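Dekska Two-Arm Laundry Unit – hire and purchase

Stock status: to order. Ex-demo units sometimes available, please ask.
Supplied by: Vukengate Equipment
Page last revised: 13 August 2019

We sell this machine and we would like you to buy one, but please read the whole page first. Most of the returns we have handled in this category came from customers who had watched a speeded-up film and expected a housemaid. The Dekska is a pair of arms with a head camera and a controller. It picks up soft things and puts them somewhere else. Whether that counts as doing the laundry depends on how patient you are.

What's in the box

2 arms with two-finger grippers
Head camera and mounting post
Controller, power lead, stop button
Spare finger tips
Printed manual (English and German)

The base is not included. Most buyers use the Mirnasitz trolley, sold separately, which has locking castors and takes the full weight of both arms.

What it can do today

Picking up a single garment from a flat, padded surface is the job it handles best. It will lift a towel, a pillowcase or a T-shirt, carry it and let go of it over a basket.

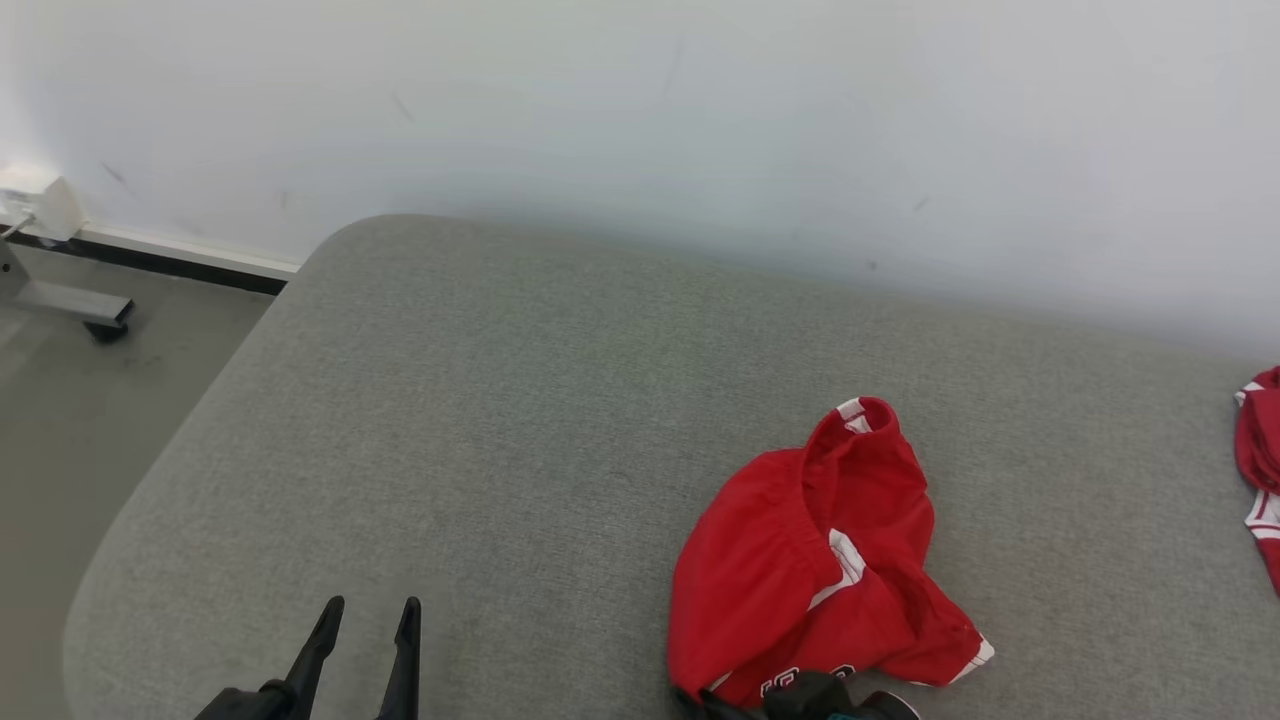

Sportswear is a fairer test than towels, and we wish more makers would show it. Thin, slippery cloth bunches up as soon as it is dropped, and an elastic waist pulls the rest in after it. Bright kit on a pale seat, like the red with white trim on grey here, is about as kind as it gets for the camera, as the colours are nowhere near each other. Even so, the crumpled piece has no obvious corner to take hold of, and a second one in the same colours lies off to the right. A person would have both folded before finishing a sentence. The Dekska first has to decide where one garment stops, and with matching kit it sometimes decides wrongly and takes two.

Folding

The sales leaflet says the unit folds. In our own workshop it folded square items well enough and shorts badly. Allow up to 4 minutes for each item. If you run a club laundry or a small guest house, do the sum with your own numbers before you ring us.

Colour and texture

Grey socks on a grey sofa are a different matter from red shorts. The software looks for edges, and flecked cloth gives it very few it can trust. 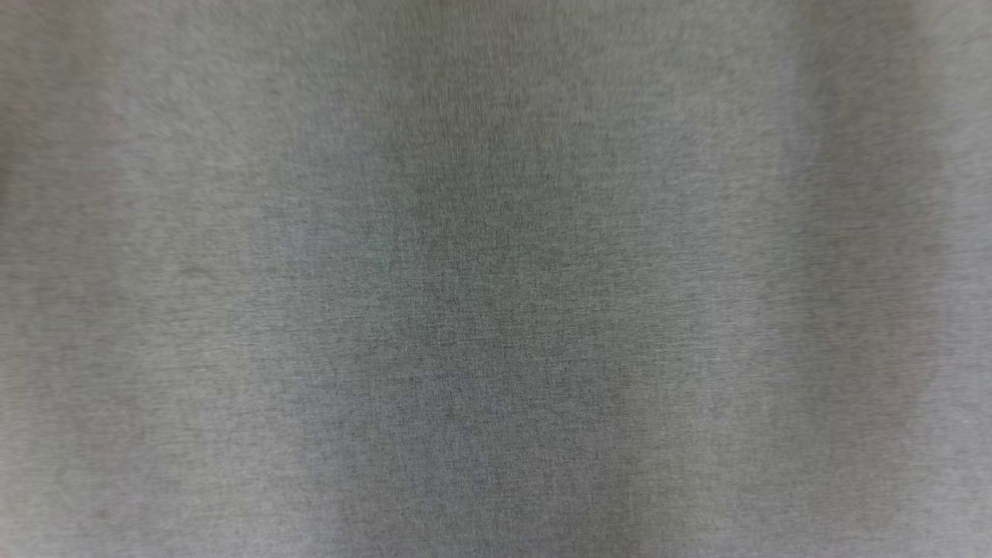

A soft dip in the material can be taken for the side of a garment, and the gripper will then go down and pinch the upholstery. It does no harm on a firm weave. We would keep it away from loose knits and anything you are fond of. The Siriwan plain work mat (extra cost) gives the camera a flat background and improves matters a good deal, though you then have to put the washing on the mat yourself.

What it can't do

Turn sleeves or legs the right way out
Pair socks
Read care labels
Deal with buttons, zips or drawstrings
Work unattended – the manual is clear on this, and so are we

Warranty and hire

Warranty: 36 months on the arms. Finger tips are a wearing part and not covered.
Hire: minimum 2 weeks, delivery and collection extra. Hire charges come off the price if you buy.
Lead time: orders placed in December are sent out in the new year.

Our advice is to hire first and use your own washing, not ours. To book a hire or ask about ex-demo units, use the enquiry form and tell us what sort of items you handle and what surface they will be lying on.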